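Fil : les pulls, le tri de fin d'hiver, et comment je m'y prends pour ne pas y passer le week-end. Mars 2021, il fait assez doux pour commencer. Je déroule.

1/ Je fais ce tri une fois par an. L'an dernier je l'avais repoussé jusqu'aux chaleurs et j'ai tout rangé en vrac. Résultat, en ressortant les affaires, deux pulls avec des trous et un cardigan qui sentait le renfermé. Donc cette année, dans l'ordre.

2/ Tout se passe dans la chambre. Je vide les étagères de l'armoire (une Nolte achetée d'occasion, les tablettes du bas sont un peu voilées) et je pose les piles par terre, le long du mur. Le lit sert de table. Un pull à la fois dessus, jamais la pile entière.

3/ J'ai essayé de trier sur la table du salon, elle est trop étroite, les manches pendent et tirent sur les épaules. Sur un lit, couette et oreiller repoussés vers le haut, on a la place d'étaler.

4/ Le drap : clair et uni. Sur un imprimé on ne voit ni les peluches ni les fils tirés. Et un drap qui part au lavage juste après, comme ça la poussière de laine part avec.

5/ Trois destinations : on garde, on donne, on répare. La troisième a droit à un seul sac. Quand il est plein, je ne répare plus rien tant que je ne l'ai pas vidé. En janvier j'ai enfin recousu ce qui attendait depuis le déménagement, je ne veux pas recommencer.

6/ Pour chaque pull je regarde dans le même ordre. Le col d'abord, puis les coudes, les poignets, le bas, et pour finir le devant. Ensuite je retourne. Ça paraît long, mais on prend vite le rythme.

7/ Le col dit beaucoup de choses. S'il ondule un peu, ça se rattrape souvent au lavage, en le remettant en forme à la main au moment du séchage. S'il bâille franchement, je le garde pour la maison ou je donne.

8/ Au tour du beige.

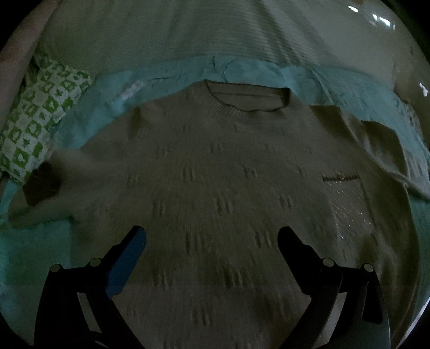 Le pull beige sur le drap bleu clair, une manche repliée sur elle-même.

9/ Celui-là, j'ai hésité. J'aime bien la maille, avec les petits traits verticaux en relief par groupes sur le devant. Ça change d'un uni complet et ça se porte avec à peu près tout.

10/ Ce qui me pose problème avec ce genre de modèle, c'est la partie pailletée sur la poitrine. Elle n'a pas du tout le même comportement que la maille autour. On ne peut pas repasser dessus, on ne peut pas frotter, et en machine ça accroche le reste.

11/ Donc pour tout ce qui a des paillettes, des perles ou des sequins : à l'envers, dans un filet, et seul. Ou à la main si vous avez le courage. Jamais avec des collants, j'ai perdu une paire comme ça.

12/ Les manches, je les déplie toujours avant de décider. Repliées sur elles-mêmes elles cachent les poignets et l'intérieur des coudes, et c'est là que ça s'use en premier. Même chose pour toute zone sombre : je mets à la lumière du jour avant de conclure. Un pli, une ombre et une tache se ressemblent beaucoup sous un plafonnier.

13/ Si c'est une tache, je ne range pas en l'état. Une tache qui passe l'été dans une boîte ne part plus. Et les mites aiment les vêtements portés, les auréoles, tout ce qui a un peu de gras. C'est valable aussi pour les pulls qui ont l'air propres mais qu'on a mis deux ou trois fois.

14/ Ma méthode pour une tache sur de la maille : eau fraîche, savon de Marseille, on tamponne avec un linge blanc, de l'extérieur vers le centre. On ne frotte pas, ça feutre. On rince en tamponnant aussi. Si rien ne bouge au deuxième essai, j'arrête et je vois avec le pressing.

15/ Verdict pour le beige : je garde, après lavage à la main. S'il n'est pas présentable une fois sec, il passe en pull de maison.

16/ Le lavage. Bassine, eau tiède tout juste, une dose de lessive laine (j'utilise la Trandine, celle sans parfum, mais n'importe quelle lessive laine fait l'affaire). On appuie, on laisse tremper un petit moment, on rince à la même température. Pas de choc chaud-froid.

17/ Pour essorer, on roule le pull dans une serviette éponge et on appuie avec les avant-bras. Ne pas tordre. Une deuxième serviette si la maille est épaisse.

18/ Séchage à plat, toujours. C'est le moment de redonner sa forme au col et d'aligner les manches. Je retourne le pull au bout d'une demi-journée et je change la serviette dessous. Sur un cintre, le poids de l'eau allonge tout et ça ne revient pas.

19/ Les peluches, je m'en occupe à sec. Peigne à laine sur les mailles lisses, rasoir électrique sur les plus denses. Sur une maille en relief, j'y vais très doucement au peigne et seulement sur les côtés. Près de perles ou de paillettes, je fais à la main, une par une.

20/ Le pliage maintenant. Pull à plat, devant contre le lit. Je rabats un côté avec sa manche, puis l'autre, puis je plie en deux dans la hauteur. Pour les modèles épais je m'arrête là. Pour les fins je plie encore une fois.

21/ Les pulls à décor, je les plie dans l'autre sens, décor à l'intérieur, avec une feuille de papier de soie entre les deux épaisseurs. Sinon les perles marquent la laine ou tirent des fils sur celui du dessus.

22/ Rangement. J'ai deux boîtes à couvercle, modèle Fondomum, qui glissent sous le lit. Les lourds au fond, les fins au-dessus. Je ne remplis pas jusqu'en haut, il faut pouvoir fermer sans appuyer.

23/ J'ai eu des housses sous vide avant. Pour une couette ça va. Pour la laine j'ai arrêté, les pulls en sortaient avec des plis qui ont mis des semaines à partir et les côtes du col étaient écrasées.

24/ Contre les mites : cèdre dans chaque boîte, poncé légèrement pour raviver l'odeur. Le cèdre éloigne un peu, il ne règle rien si elles sont déjà là. Dans ce cas c'est congélateur, dans un sac fermé, plusieurs jours, puis lavage. Et on aspire le fond de l'armoire, les coins et la rainure des portes.

25/ Je profite des étagères vides pour les laver à l'eau et au vinaigre et je laisse les portes ouvertes toute la journée. Rien ne retourne dedans tant que ce n'est pas complètement sec.

26/ Ce que je donne part dans la semaine, sinon ça revient dans l'armoire. Je lave avant, je vérifie qu'il ne manque pas de bouton et je plie proprement. Un pull taché ou troué ne va pas dans le sac de dons, il va au recyclage textile ou il finit en chiffon.

27/ Pour la question qui revient chaque fois que je parle de tri : non, je n'ai pas de nombre idéal de pulls. Je garde ce que j'ai porté cet hiver, plus un très chaud pour les séjours à la montagne. Le reste, je me demande si je le rachèterais. Si la réponse tarde, il part.

28/ Question reçue pendant que j'écrivais : et l'acrylique ? Mêmes étapes, en plus simple. Les mites s'y intéressent beaucoup moins, ça supporte la machine à froid, mais ça bouloche vite et ça craint le fer. Si l'étiquette est coupée et que je ne sais pas, je traite comme de la laine.

29/ Autre question : combien ça coûte, tout ça. Presque rien, j'avais déjà les boîtes. J'ai racheté du papier de soie et un peigne à laine. Le rasoir à peluches est un Clodside qui a quelques années, la lame se change, je ne l'ai fait qu'une seule fois.

30/ Il me reste la pile des gilets et les écharpes. Les écharpes je les roule, elles prennent moins de place et on les voit toutes en ouvrant. Je ferai les gilets demain, il n'y a plus de place à plat pour les faire sécher de toute façon.

31/ Ajout, on me demande pour le sac « on répare » : trois pulls dedans pour l'instant, dont un avec juste une couture d'épaule à reprendre. Si vous avez une technique propre pour repriser un coude sur une maille fine, je prends, mes reprises font toujours une petite bosse.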